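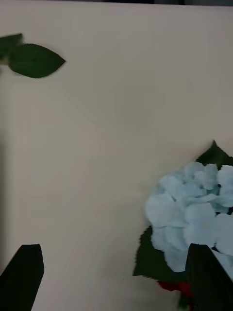 Ticket: array formula returns one value after the Cultus 8 add-in update. Reopening this, sorry! I closed it in October thinking the reinstall had done the trick and it came right back. Short version for anyone landing on this page: I have a sheet that fits a leaf outline to an ellipse and integrates the area under it with the Osico functions, and ever since the update the results spill into one cell and stop. The test shape is nothing fancy, a broad oval that tapers to a sharp point on one side like the bigger of the two green leaves on the table up top, so the fit should be easy for it. It used to be. Now I get the first number and a whole lot of nothing under it.

My setup, because I know I'll be asked: desktop spreadsheet, 64-bit, the Virk bridge for calling Python, and a clean environment with only the packages the install page lists. No other add-ins loaded. I turned them all off one at a time (what a fun evening that was) and it made no difference.

What I tried first:

Cleared the add-in cache and restarted. No change.
Re-entered the formula with Ctrl+Shift+Enter over the full output range. This fills the range, but every row has the same number in it.
Swapped my own function for the sample one that ships in the help folder. Same thing, so I don't think it's my code.
Ran the same function straight from the Python prompt. Works great there, 1,728 rows out, all different, all what I expected.

So the math is fine and the trouble is somewhere between Python and the sheet.
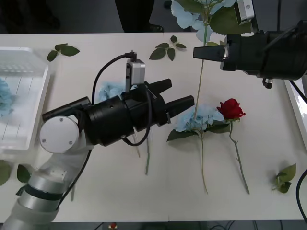

Next I went through the log file, which I should have done on day one. Line 31 has a warning that says the return shape was "coerced to scalar." There's no error, only that warning, and it doesn't show up in the sheet at all. I went back to the old version on my laptop to compare, and the warning isn't in that log anywhere. Same workbook, same Python, same everything else.

Update 2019-11-26: found something! If I wrap the result so it goes back as a list of lists — one inner list per row — the whole column fills in like it used to. A plain one-dimensional array is what gets squashed. The old version turned it into a column for you and the new one doesn't seem to. I looked through the release notes twice and couldn't find it mentioned, though there is a line about "stricter handling of ranges" that might be this.
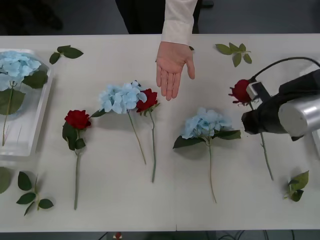

Flower and leaf table, with the blue hydrangea in the clear tray at left.

Where it stands now: I've patched my own sheets, 18 of them, with the wrap and they all recalculate. The Flaltley template still breaks because its formulas are locked and I can't get at the return line. Could somebody tell me if the old behavior is coming back, or if I should just plan on wrapping everything from here on? Either is okay with me, I'd only like to know before I redo the rest. And if it stays this way, please make that warning show up in the cell.

Leaving this open. Log attached, plus a stripped-down workbook with the one bad formula in B2.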